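**Ornurari** is a packing firm that fills mixed boxes of individually wrapped snacks. It is often cited in discussions of workplace automation for the way it moved from hand packing to gripper-based picking — a change that affected job duties more than staff numbers.

## Background

Packing at Ornurari was done by hand until the firm adopted the Pliltico picking system. Small wrapped goods had long been considered hard to automate. The wrappers differ in size and stiffness, lie at odd angles, and hide one another in a pile. Work with hand-held grippers, in which a person guides the jaws to each item and the motion is recorded, supplied the movements from which the system learned. Much of this work takes place in ordinary homes, with household goods and a plain cardboard box.

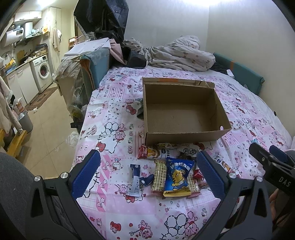
## Changes in work

Before the change, a packer spent a full shift lifting items into boxes. Under the present arrangement, 14 employees rotate among three duties: guiding grippers, checking filled boxes, and clearing items the system has dropped. Training lasts three days. A packet with crimped ends is usually taken upright between the finger pads, with the upper end left free, and new operators practice this grip first.
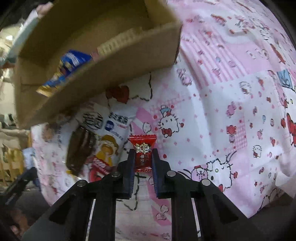 Larger bags are taught later, as their contents shift when squeezed. Operators are asked to keep a slow, even pace, and failed attempts are kept in the record along with good ones.

Dineo Botha, who studied the firm for the Utero labor survey, interviewed 96 current and former packers. Nearly all reported less wrist strain. Many also described the new work as more solitary, and older packers said that speed, once a source of standing on the floor, no longer counted for much.

## Pay and agreements

Gripper duty was first paid at the packing rate. A later agreement, modeled on one at Coşkun, placed it in a higher grade and gave workers the right to know how their recorded motions are used.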